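Playtesters wanted for Daldale, our co-op survival game

Funddale is a small studio making Daldale, a four-player survival game set in a flooded mining valley, and we need people to come and break it! We've been building since the last remaster we worked on went out of the door, and the game is finally at the stage where strangers should get their hands on it.
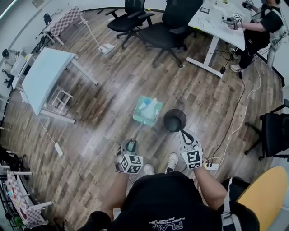
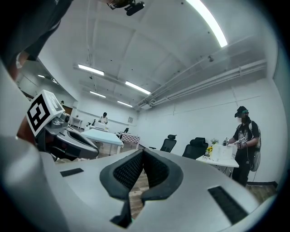 We're looking for 20 players for the first round in August. You'll play on console or PC in groups of four, mostly in the evenings, and each group will go through the opening chapter and the first of the big underground levels (the pump house, which our level designer Raphaël Lebrun has rebuilt more often than he'd like to admit). Sessions last two hours, with a break in the middle.

You don't need to be good at games. We'd love a few people who finish everything on the hardest setting, and we'd love just as many who get lost in the first cave and stay lost. What we do ask is that you talk while you play. Tell us when you're bored, when a jump feels unfair, when you've no idea what the map is on about.

You must be 18 or over, comfortable playing in English and able to make at least two sessions. If you've worked on a survival game in the past year, please mention it when you apply.

The current build has 355 known bugs on the list, so expect floating crates and the odd door that opens on nothing. Mieczysław Urbańczyk looks after the list and is very keen to make it longer before he makes it shorter.

Every tester gets a free copy of the finished game, their name in the credits and a £13 voucher for each session. Groups of friends are welcome to apply together, but send one form each so we can check everyone's kit.

To apply, fill in the short form on our playtest page and tell us which platform you use, which evenings suit you and the last game you gave up on, and why. Severyn Karpenko reads every form and will reply either way.

Posted July 2023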